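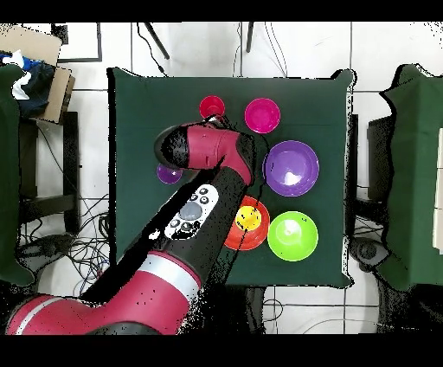
Figure 2. Plastic cups and bowls in bright colors on a dark green cloth.

3.2 Tableware color and serving size

Most of the published work on dish color and self-served portions uses a single food and a single type of bowl. The usual finding is that people serve themselves more when the food and the dish are close in color, and less when the two stand apart. Attempts to repeat this result have been mixed. Part of the trouble may be that the earlier studies changed the color of the tablecloth along with the color of the dish, so that the two effects could not be told apart. In the present study the cloth color was held constant and only the dish changed.

Participants were recruited in May through notices posted at two community lunch programs, Ramonlow and Curkero. A total of 71 adults signed up. Of these, 58 completed both meals and are included in the analysis. Those who dropped out did not differ from the rest in age or in reported hunger at sign-up. Participants were told that the study concerned food preferences at lunch, and the purpose was explained to them in full after the second meal.

Each participant ate two lunches, one week apart. At one lunch the bowl matched the main food in color and at the other it did not. The order was assigned by coin toss. The main food was either a tomato soup thickened with rice or a plain yogurt with oats, and each person received the same food both times. Food was served from a covered pot with a ladle that held the same amount at every session. Participants could return to the pot as often as they wished during the meal. The pot was weighed before and after each person served, out of the person's sight.

Hunger was rated on a paper scale just before serving. We also asked what time the person had last eaten. Anyone who had eaten within 3 hours of the session was asked to come back at another time. Water was available throughout, but bread was left out after the pilot sessions showed that some people filled up on it before they tried the soup. 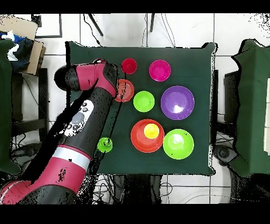 Figure 3. Round plastic containers of different sizes and colors on the green cloth, including a small red cup and a coral-orange bowl.

Size is a known problem in this kind of work. A large bowl makes a fixed amount of food look small, and a bowl with a wide rim has a similar effect. We therefore compared servings only between bowls of equal volume and the same rim width. Bowls that differed in either measure were used for the color naming task and were left out of the serving analysis.

The color naming task came after the second meal. Participants looked at a set of cups and bowls and gave a name to each color in their own words. Agreement was high for red and low for the shades between red and orange, which people called coral, salmon, peach, or simply orange. This matters for the matched condition with the tomato soup, where the bowl was chosen to be close to the food. If a participant saw the bowl as orange and the soup as red, the match was weaker for that person than we had planned. Gillies and Trajkovski coded the answers separately and settled their differences by discussion.

Serving weights were compared within each person. Hunger rating and meal order were entered as covariates. The soup and yogurt groups were first analyzed on their own and then together, after a check that the spread of the weights was similar in both. Second helpings were added to the first, and a separate test was run on first helpings alone, as dish color may have less influence once the bowl has been used and the bottom of it is stained with food.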